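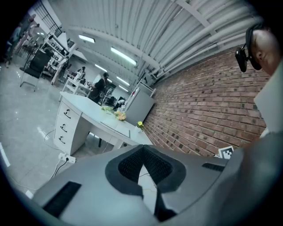
Water-based ink washing out on ring-spun cotton — cure or fabric?

Print this thread | E-mail this thread

Posted by tackfree, 29 May 2018

Looking for a second opinion on a wash-fastness problem before I reprint anything.

Job was a one-color front print on a natural (unbleached) ring-spun tee, 1256 pieces, mixed sizes. Ink is Vulmont water-based, charcoal, no low-cure additive. Manual press, medium mesh, two strokes, no flash. Dryer is an older Bander gas conveyor, the short model with a single chamber. Belt speed was set so a shirt spends just under two minutes in the heat.

Customer brought back a handful of shirts where the charcoal had gone to a light gray after a few home washes. Edges are still sharp. No cracking, which I would not expect with this ink anyway. The color has simply left. I kept samples from the start and the end of the run and washed both. The early one held. The late one faded the same way the customer's did.

Paper strips went through at the start of the day and turned the right color. I did not run more strips after lunch. Shop door was open all afternoon.

Fabric lot changed partway through, so I can't separate the two causes. Which would you chase first?

Posted by halftone_hal

Cure. The early sample answers the question. Water-based ink has to lose all its water before the binder can start to set, and a shirt that goes in wetter uses up more of its dwell time just drying. On a single chamber you have no reserve. Add a cold draft at the infeed and you are under.

Strips read the surface. They also read a dry strip on a dry shirt. Put a probe in wet ink under a real print and log the whole pass. Most people find the ink only reaches its target in the last third of the tunnel.

Posted by tackfree

I have a donut probe but not a logger. I can watch the meter and call out readings by hand.

Posted by halftone_hal

Good enough. Write down the reading every few seconds. You want to see a flat spot while the water goes off, then a climb. If the flat spot runs most of the way to the exit, slow the belt.

Posted by selvedge

I would not drop the fabric so fast. Natural ring-spun that hasn't been scoured well still carries waxes, and the ink sits on them instead of going into the yarn. Binder then cures fine, but cures onto something that leaves in the wash. The symptom is identical to undercure: sharp edge, color gone.

Quick check: put a drop of plain water on an unprinted area of each lot. If it soaks in at once the fabric is well prepared. If it beads for a while, it isn't. 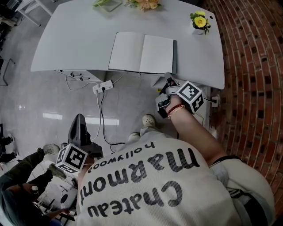
Dark gray lettering on a cream tee, set in three lines.

Contrast is what sells this color pair and it is also what makes the fade so obvious. The same loss on a navy shirt with a black print might never be reported.

Posted by halftone_hal

Wax is real but you are describing a greige problem. Anything sold as a blank printable tee has been scoured.

Posted by selvedge

Sold as, yes. I have had two lots under one style number, one of which took water instantly and one of which held a bead long enough for me to walk over and get the camera. Both labels said the same thing. The test costs a drop of water.

Posted by Liv Moen

I run a small shop in Prarkomgate and print nearly everything water-based, so I'll add some data.

We do a crock test and a wash test on every order over a couple of boxes. Crock test is a white cotton square, dry and then damp, rubbed over the print with steady pressure. Wash test is a hot wash with detergent and a full tumble dry, repeated. A properly cured charcoal in our hands goes more than 30 cycles before you can see a change next to an unwashed shirt.

Failure by undercure shows on the damp crock immediately. Failure by poor absorption often passes the first crock and then fades over several washes. tackfree, did you rub the late sample before you washed it?

Posted by tackfree

No. But I have unwashed shirts from the end of the run. Will do it tonight along with the water drop.

Posted by meshcount_low

Has anyone mentioned the ink itself? Vulmont charcoal is a mix of base and pigment concentrate if you buy it by the bucket from Yuen. If whoever mixed it went heavy on pigment there isn't enough binder to hold it, and no dryer will fix that. Was the whole run off one bucket?

Posted by tackfree

Two buckets, both from Yuen, both batch 2069. Opened the second one late in the day. So that is now three things that changed after lunch.

Posted by halftone_hal

Same batch code, so I'd leave the ink for last. Was the first bucket stirred to the bottom?

Posted by tackfree

Stirred with a stick. Draw your own conclusions.

Posted by tackfree

Results.

Water drop: both fabric lots soak in at once. No difference I can see.

Dry crock: clean on early and late.

Damp crock: early sample leaves a very faint trace. Late sample leaves a clear gray patch on the cotton.

Probe: door shut, wet print, same belt speed. Ink sat on the flat spot for more than half the tunnel, then climbed and only just made the target before the exit. Door open, it never got there.

I put a few of the late shirts back through at a slower belt and let them cool overnight. Damp crock on those is down to the same faint trace as the early ones. Washing them now.

Posted by halftone_hal

Undercure, then. Even your good shirts are marginal. Slow the belt for everything on that dryer, and run the probe again in October when the shop air is colder.

Posted by selvedge

Agreed for this job. I still say the drop test belongs at goods-in.

Posted by Liv Moen

Second pass through the dryer does work on unwashed stock. It will not bring back a shirt that has already lost its pigment, so those need replacing. I'd also check the airflow in the Bander as well as the heat. Ours had lint packed in the intake screen and the chamber air was barely moving, with the display reading normal the entire time. Moving air takes the moisture off. Heat alone just makes a steamy box.

Posted by tackfree

Screen was about what you'd expect. Cleaned it. The flat spot is shorter by a good margin at the same belt speed. Rerunning all unsold stock this week and replacing what the customer has already handed out.

Print this thread | E-mail this thread

Reader comments

dmax: Useful that the readings were taken on wet ink. Our dryer vendor did the setup on a dry shirt and signed it off.

plastisol_only: This is a long way around to avoid using plastisol.

selvedge: Plastisol undercures too. It cracks instead of fading and the customer complains just as loudly.

rgk: Does the low-cure additive make the door problem go away? We have a roll-up right next to the infeed and it can't stay closed in summer.

Liv Moen: It gives you some margin. The pot life gets short, so mix only what you will use that day, and put a panel between the door and the belt first.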